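The upstairs landing, the rail and too many cloths

November 3, 2024

6 min read

I have been meaning to write about the upstairs at Clornavdale for ages, mainly so that I stop boring people with it in the kitchen. We took the place on for the studio last winter, the five of us, and I fell for the upper floor before we'd even got the keys. Plank floor, loads of light, and a big dark curved handrail sweeping round the drop so you can stand there with your tea and look down at whoever is working below. Lovely. I said yes on the spot and thought about the cleaning not one bit.

Well. I've thought about it since!

The trouble is the bars. If you're choosing a railing for anywhere, at home or at work, please come and dust mine first. Upright bars have hardly anywhere for the dust to sit. Horizontal bars are basically shelves – long, thin, black shelves, and a lot of them, running all the way round a bend. Every bit of fluff from every jumper in the building ends up there. And being black they show it from the bottom of the stairs, with the sun coming in, when you're standing next to a client who has just said what a nice space it is.

I started off with a feather duster, the long sort with a bendy neck, from the hardware shop on the corner. I wouldn't bother. It picked up a little and sent the rest sailing down to the lower floor, where Gerardo Tagle was eating a sandwich. He was very good about it but he did move his chair.

Then I had my microfibre phase. Deirdre Lenihan swears by them and gave me a stack, all bright pink, and they do get the dust off, I'll give her that. My problem is that they grab. I have slightly rough hands in cold weather and the feeling of microfibre catching on my fingertips makes my teeth itch, so I'd do one bar and find a reason to go and check my email. I know plenty of people have this because I mentioned it here in the spring and got more replies than I've had for anything except the blocked sink.

What I use now is plain old cotton. Soft, off-white, washed so many times it's gone floppy. You damp it under the tap, wring it until you think there's nothing left in it and then wring it again, fold it over the bar like a sandwich and walk. You get both sides in one go. The fold gets filthy, you turn it to a clean bit, and off you go again. I do the top bar first and work down, and the floor last, which sounds obvious but I did it the other way round for months.

The handrail itself is another matter and I've had arguments about it. Thilini Herath thinks wood like that wants oil, twice a year, and a proper rub. Jamie Pickering thinks it wants leaving alone. I've ended up somewhere in between. It gets a barely damp wipe every week and a tiny bit of wax from the Petersen tin in December, when we shut for the holidays and it can sit for a few days with no hands on it. I tried waxing it in the summer once, on a working day, and everyone who came up the stairs went back down with a shiny palm.

I should say something about the glass as well. There's a stretch of glass railing upstairs along with the metal, and for that the cotton is no good at all, it just moves the smears about. I use an old tea towel, dry, after a spray of water with a capful of vinegar in it. Twelve minutes if I don't stop to talk. The inside is easy. For the outside you have to lean over, and I don't like leaning over, so I do it from the lower floor with a mop handle and a cloth tied round the end with a hairband. It looks ridiculous and it works quite well.

Someone asked me last time what I do about the floor. Not a lot! Sweep along the planks and never across, otherwise you push everything into the gaps. Then a flat mop, hardly damp. The worst of it is under the tables, where the chair legs drag grit about, and I've been meaning to put felt pads on every chair up there since about Easter. I bought a pack of 17, which is a very annoying number when chairs come with four legs. One will be left over and will live in my coat pocket for ever.

The other thing is bags. We have a whole row of hooks at the bottom of the stairs, I put them up myself, and still the bags come upstairs and get dumped on the floor by the tables. Then I have to sweep round them, or pick them up, and they weigh a ton, and then somebody can't find their bag. Thilini Pramanik suggested a basket. I said a basket would just become a bag that lives on the floor as well. We've left it there for now.

Back to cloths, as I've had a big sort out this week. They used to be all together in a drawer, the kitchen ones, the window ones, the ones that had been used on the bike, and you'd pull one out and sniff it and hope. Now the ones for upstairs are kept separately in a Nanik tub by the top step, and when they're dirty they go in a string bag on the door. I wash them at the end of the week, hot, no softener. Softener coats the cotton and then it leaves streaks, and I'd like back all the Sunday evenings I spent wondering where my streaks were coming from.
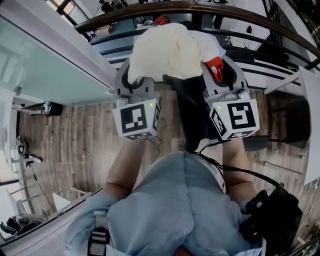 I'm fussy about telling one cloth from another these days, and it has made life so much easier. Plain cream-white ones all look identical once they've been scrunched up, so anything with a bit of colour on it helps, even something as small as the orange-red tab sticking out at the side of that one. You can spot it from across the landing. If yours are blank, a few stitches of bright thread in one corner does the same job, and I did a whole pile in front of the telly without minding at all. I also like them small enough to crumple into a fist, as the big ones trail and you end up wiping the floor with the end you were about to use on the rail. Next job is the felt pads, definitely, and then I want to try a proper brush on the spots where the bars meet the uprights, where the cloth doesn't really get in. If you've got one you like, leave me a comment, and tell me whether it sheds.

Recent posts

The blocked sink, part two
Why I gave up on fabric softener
Piltalow cushions after a year of tea and biscuits
A drawer for string, a drawer for everything else
Washing the stair carpet without crying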